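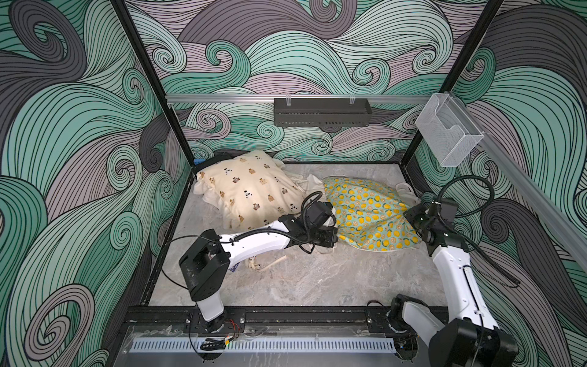

The two-arm cell during a fabric session, both grippers on the fabric items.

Writing Rules for a Two-Arm Cell: What I Learned Trying to Make a Good-Practice Guide
Student project report, spring term
Supervisor: Jadwiga Gajewski

1. What I set out to do

When I picked this project I thought I was going to spend the term moving pillowcases with robots. I did get to do a lot of that (and it's way more fun than it sounds!), but the real job was paperwork. Our lab had a cell with two arms in it, which we call Golis, and the only rules for it were a sheet of paper that said "be careful" and a phone number. Jadwiga wanted a proper good-practice guide that a new student could read before their first session and still be using in their tenth one.

So the plan was to read up on how people handle risk with small robot arms, watch our own sessions, write down everything that went wrong or nearly did, and turn that into rules short enough that people would follow them. I logged 241 sessions, which is most of what happened in the cell up to the end of May. The fabric work was the hardest to write rules for, so that's what I'm mostly covering.

2. Reading the standards

I started with the general idea behind every machine safety standard I looked at: find the hazards first, then design them out if you can, then guard against them, and only then put up a warning sign. We had been doing it backwards. We had signs. We had a LOT of signs.

Something I hadn't understood is that a robot's risk isn't only about the robot. You have to look at the whole setup, including whatever the gripper is holding and what a person might be doing nearby. A small arm with a soft cloth feels harmless, and then you notice that both arms can have hold of the same piece of cloth and each one is happy to pull. Leszek Pawlak, who shared the bench with me, wrote the first version of our hazard list, and "two arms, one cloth" went in as line one.

3. Why fabric needs its own rules

A block stays the shape it was when you put it down. Cloth doesn't, so most of the checks we had borrowed from the block-stacking guide just didn't fit. Where is the edge? Which layer did you grab? Is there a second item folded up in the first? With a wrist view you get really close to the material, and that's great for picking a grip point, but you lose all sense of what the other arm is up to.
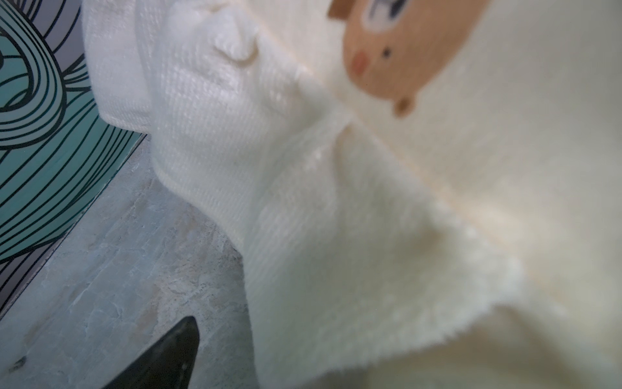
That's why the guide says the operator has to check the wide view before closing a gripper, even if the close view looks perfect. I got this wrong myself more than once. On one Saturday I was so pleased with a grip that I started lifting without looking over at the other arm, and it was still holding on. Leszek hit stop before anything got damaged, and I wrote the rule down that same evening.

4. The rules we ended up with

The first draft had 16 rules. People read maybe four of them, so I cut it down to 6:

Before you power up, clear out anything that isn't part of the task.
Look over the cables, then move each arm slowly through its range once.
Keep your hands out of the enclosure any time the motors are live.
Check the wide view before you close a gripper.
If both arms have the same item, only one of them moves until the operator calls it out loud.
Log every stop, including the ones you think were silly.

I went back and forth on straps and strings. They're small and they trail, and I worried about them catching on an arm. In the end I put them in the notes under the first rule: if a strap isn't what you're practicing on, it goes back in the bin.

5. Did people follow them?

Kind of! I compared the session logs before and after the short version went up, and 225 of the 241 had a complete start-up check. The rest were nearly all from the first couple of weeks, when we were using the old Arkotel form, and it had the check on the back of the page. Moving it to the front fixed more than any wording I came up with.

The logging rule was the tough one. Stopping the arms feels like admitting you messed up, so people left it off. Jadwiga suggested we drop the "reason for error" box and call it "what happened," and the entries got longer and a lot more useful right away.

6. What I'd change

I'd bring in the people from Costache earlier. They use the same kind of log for their own cell, and we only swapped notes near the end. I'd also like to test the guide on somebody who has never touched a robot arm, because Leszek and I know too much by now to spot the confusing parts.

The guide is in the Fovden folder with the hazard list and a blank log. The section on changing gripper fingers is still a draft, so ask Jadwiga before you use it.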